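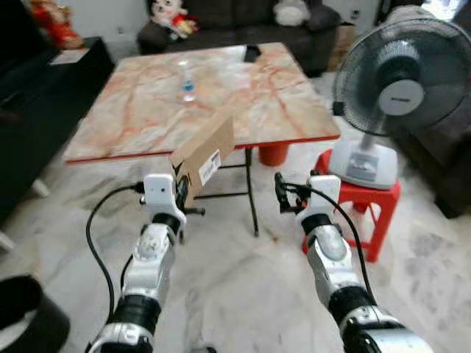 Left arm with the parcel box, right arm open, over the cross-legged table we use for most jobs.

Tips for running a pair of arms in a living room

Alaric Alcantara and I have been building a two-armed rig at home for sorting parcels and clearing a table. These notes are what we'd tell anyone starting the same sort of build in an ordinary room with ordinary furniture. Kirsty Pryor at the Bumgate workshop read them through and added the part on crimping.

Cables

Leave more slack than you think the arm needs. Ours run outside the arms in a long loop from the gripper back to the base. We cut the first pair to fit with the elbows bent, and the left one pulled its plug out the first time the arm reached forward.

To find the right length, switch the motors off and move the arm by hand to its furthest reach, then to its tightest fold. Cut for the longer of the two and add 12 cm. Fix the cable at the gripper housing and again near the base, and let it hang free in between. If you tie it at every joint it will kink at the wrist.

Check the loop against the furniture as well. A loop that hangs below table height will catch a table edge sooner or later. Raise the lower tie until it clears.

Kirsty's note on crimps: tug every one before it goes in the plug. Use the proper size of jaw. If a crimp comes off in your fingers, cut back to clean wire and do it again. Don't squeeze it a second time.

Picking up cardboard

Start with flat boxes. They're light, they don't roll, and a dropped one does no harm. Old postal boxes are free and come in plenty of sizes.

Grip near an edge and close slowly. We began with far too much force and creased every box we owned. Turn the force down until the box slips, then go up one step at a time until it stays put when you tilt it. Write that setting down on a bit of masking tape.

Thin strips of rubber on the fingers help. Bicycle inner tube works, held with double-sided tape. Wash the powder off the tube first. Change the strips when they go shiny.

Shipping labels are slippery. If the fingers land on a label, expect to need more grip than you would on bare card. Peel or cover old labels if you plan to show your tests to other people, as your address is on them.

The table

A light table moves when an arm pushes on it. Put a rubber pad under each foot, and mark where the feet go with tape on the floor so you can put it back in the same spot. Tiles are worse than carpet for this. Painter's tape comes off tiles cleanly if you don't leave it down for weeks.

A patterned top can confuse the camera, as pale marbling is close in colour to a lot of household things. Before you buy a new table, try a plain cloth pulled tight and clipped underneath. Ours read clear plastic badly on the bare top and a little better on grey cotton.

Leave a few everyday things out once the basic moves work. Water bottles are a good next step after boxes. Use one with the cap on tight and only a little water in the bottom. Keep anything with a glass screen for much later.

Fans and draughts

Point any fan away from the table. An empty box will shift in a breeze, and you'll spend an evening blaming the software. If you need the air for the motors, aim it low at the bases. Stand the fan on something that doesn't wobble and keep it outside the reach of both arms, measured with the gripper open.

Joints and screws

Go round the screws after the first 4 hours of running and then after every 9. The wrist loosens first on ours. Blue threadlock is enough. Put a dot of paint across each screw head and on to the casing, and you can see at a glance if one has turned.

Wipe the white shells with a damp cloth and a drop of washing-up liquid. Keep spray polish away from them, because it gets into the rings at the joints and collects fluff.

We rated the finger bearings by running them open and shut 1,000 times with nothing in them. One squeaked and was swapped. Do this before you fit the rubber.

Stopping it

Put the stop button where you can hit it without leaning over the arms. Ours is on a long lead. Both of us press it once at the start of each session, on purpose, and check that both arms stop.

When you power down, rest the arms on something first. They drop when the motors let go. A folded towel on the table edge will do.

Next page: making a soft tray for small parts.

Page last changed Nov 1, 2021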